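Tindmont Equipment Review
Thread

We have completed the first part of our review of the Illo floor pickup kit, supplied by Pestberg. The kit is offered to offices, clinics and shared workspaces that want light objects cleared from the floor outside working hours. Our findings so far are set out in the posts below.

What is in the kit: an arm, a gripper with two fingers, a small camera that looks out over the fingers, the control software and a printed setup guide. The mobile base is sold separately. Buyers should check the quote on this point, as the first one we received listed the base as an accessory.

Scope of this part of the review: soft goods only. Towels, cleaning cloths, light clothing and the like. Hard objects, cables and paper will be covered in the second part, together with battery life.

Pestberg's supported items list has 33 entries for soft goods. We selected from that list and did not test anything the supplier says the kit is not meant to handle. We also asked for the list in writing, and we advise buyers to do the same.

Each task was attempted 50 times. An attempt was counted as complete only if the item left the floor and was released in the container named in the task. Partial lifts were recorded separately.

A note on floors. The guide asks for a hard, level surface and warns that strong reflections may affect the camera. Many of our members have finished wood or wood-look flooring, so we consider this a fair test and did not cover the floor with matting.

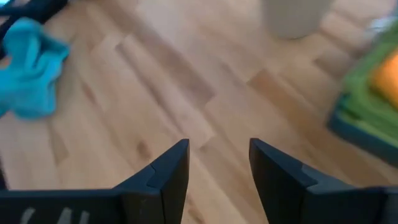 On approach, the kit is careful. The arm slows well before the fingers reach floor level, and the default speed limit cannot be raised without a supervisor code. We regard this as the right default for a shared building.

It is also slow. A member of staff will clear a cloth from the floor in less time than the kit takes to position itself. Pestberg does not claim otherwise. The product is sold for unattended hours, and should be judged on that basis.

Grip: the fingers are rigid, with tapered tips. On a flat cloth they have little to hold. On a bunched cloth they have plenty. The practical result is that a towel dropped in a heap is an easier task for the kit than one spread out neatly.

The software has a setting called "gather" that draws the fingers together along the floor before lifting. It improved our results with thin fabrics and we suggest leaving it on. It is off when the kit arrives, and the guide gives it one line near the back.

Container choice matters more than we expected. Low, wide bins gave the arm room for error. Narrow ones led to items hanging over the rim, which we recorded as partial. A buyer already planning to replace bins should take this into account.

Color settings: the operator can tell the kit to send items of one color to one container and the rest to another. The menu for this is clear, and our staff needed no help with it. Shades that are close to one another need to be named and saved one at a time.

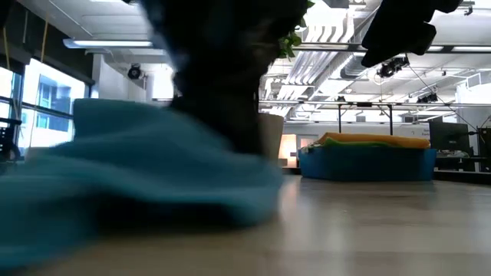
Working near a blue cloth on the floor, with the planter and the bin with the orange cushion further back.

Furniture and plants. The kit asks the operator to mark fixed items on a floor map during setup. Anything moved afterward must be marked again. We would like to see a reminder on the start screen, as a chair pushed back at the end of the day is enough to make the map out of date.

Safety stop: the stop button on the control unit worked each time we used it. The stop command in the phone app also worked, but there is a short delay. Pestberg's guide treats the two as equal. We do not, and our own site rules name the button only.

Privacy. The finger camera sends images to the control unit on site. Remote support, when enabled, lets the supplier view them. It can be switched off, and we recommend that it stay off except during a booked support call. Members should ask for the support log to be part of the contract.

Setup was carried out by Dwivedi, the installer Pestberg uses in our area. The work was orderly and the handover notes were complete. The appointment was set for a Saturday at our request, at the installer's standard rate.

Training: Dwivedi offers a half-day course for operators. We found it useful for the floor map and the color settings. Staff who will only start and stop the kit do not need it. The course is quoted as a separate item and may be declined.

Cleaning and care. The fingers should be wiped after each session and the camera window checked for lint, which soft goods shed in quantity. The guide gives 100 operating hours as the interval for inspecting the finger pads. We have not yet reached that point and cannot comment on wear.

Terms. The kit may be bought or leased. The shortest lease is 3 months, with the option to return or extend at the end. Given the limits described above, we would advise most members to lease first and to keep a simple record of what is picked up and what is left.

Support response was good by email and less good by phone. Our written questions about the map feature were answered clearly, with page references. Calls were routed to a general line that could not see our account. Pestberg has been told.

Interim rating for soft goods: acceptable, with conditions. The conditions are a hard floor, wide bins, the gather setting turned on, and a named person responsible for the floor map.

We are not rating value for money yet. That will depend on the second part of the review — in particular on whether hard objects can be handled with the same fingers or need the optional set.

Pestberg saw a draft of these posts and corrected one point concerning the supervisor code. No other changes were requested. The kit was leased by Tindmont on standard terms and will be returned when testing ends.

The second part is planned for April. Members who already use the Illo kit and are willing to share their operating records may contact the review desk through the members' page.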